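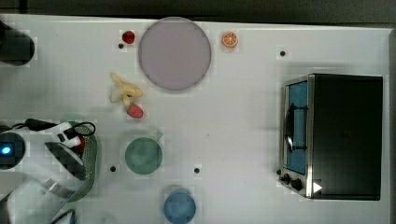
Mettre la table, ce vieux rêve d'ingénieur

La question revient chaque année en septembre, avec les cartables et les abonnements de salle de sport : les robots savent-ils enfin faire quelque chose dans une cuisine ? Stivero, jeune société qui développe des logiciels de commande pour bras articulés, vient de publier ses derniers résultats. La réponse tient en un chiffre, 71 % de réussite, et en une quantité de notes de bas de page que l'on recommande de lire avant de donner congé à qui que ce soit.

L'exercice n'a rien d'une épreuve olympique. Une table blanche, une assiette, un plat vert, une tasse bleue, un mini-four et de quoi composer un goûter correct : une banane, une fraise, une tranche d'orange. Le bras reçoit une consigne en langage ordinaire, du genre « mets la fraise dans l'assiette », et il s'exécute. Ou pas. Le protocole prévoyait 300 essais, avec des objets redisposés à chaque fois, parce qu'un robot à qui l'on présente toujours la même fraise au même endroit finit par avoir l'air très intelligent.

Premier enseignement, les fruits se laissent faire. La tranche d'orange donne plus de fil à retordre : elle est plate, et il faut la pincer par le bord sans la pousser jusqu'à l'autre bout du plateau. La banane, selon le rapport, « présente une variabilité géométrique importante ». Toute personne ayant préparé un goûter d'enfant avait formulé la chose autrement.

Reste le four. Ouvrir une porte, déposer un plat, refermer : trois gestes que l'on accomplit d'ordinaire en téléphonant. C'est là que les scores s'effondrent. Il faut saisir la poignée, suivre le mouvement de la charnière sans forcer, puis se souvenir qu'on tenait à y mettre quelque chose. Lors d'une série, le bras a refermé consciencieusement la porte sur un four vide. Le système a déclaré la tâche accomplie.

« On nous demande toujours quand il fera la vaisselle, soupire Orsolya Katona, responsable des essais chez Stivero. Je réponds que pour l'instant il reconnaît une tasse, qu'il la prend par le bon côté et qu'il la repose debout. Il y a 2 ans, j'aurais signé pour la moitié. » Elle ajoute que le bras travaille sans se plaindre, ce qui le distingue déjà de ses deux adolescents.

La vitesse est l'autre sujet qui fâche. Une consigne à trois objets demande en moyenne 9 minutes, reprises comprises. Les vidéos diffusées par l'entreprise sont accélérées, et la mention figure dans un coin, en caractères qui conviendraient à un contrat d'assurance. Stivero promet mieux avec la prochaine version de son logiciel, baptisée Endolen.

Américo Guerreiro, qui dirige la restauration du groupe hôtelier Skaltarton, a assisté à une démonstration en vue d'équiper l'office des petits déjeuners. Il en est revenu pensif. « C'est impressionnant, vraiment. J'ai applaudi quand la fraise est arrivée dans l'assiette. Ensuite j'ai pensé au service de 8 heures, avec la salle pleine et un car qui attend dehors, et j'ai arrêté d'applaudir. » Le groupe n'a rien commandé, mais il étudie un essai limité au dressage des plateaux, en arrière-salle et aux heures creuses.

Le cabinet MacKinnon, qui suit le secteur, se montre plus indulgent et parie sur des tâches étroites et répétitives : trier des fruits, garnir des barquettes, ranger des couverts. La cuisine familiale, avec ses tiroirs coincés et son chat sur le plan de travail, viendra après. Le cabinet ne donne pas de date.

Stivero annonce une nouvelle campagne d'essais cet hiver. Les couteaux n'y figurent pas encore.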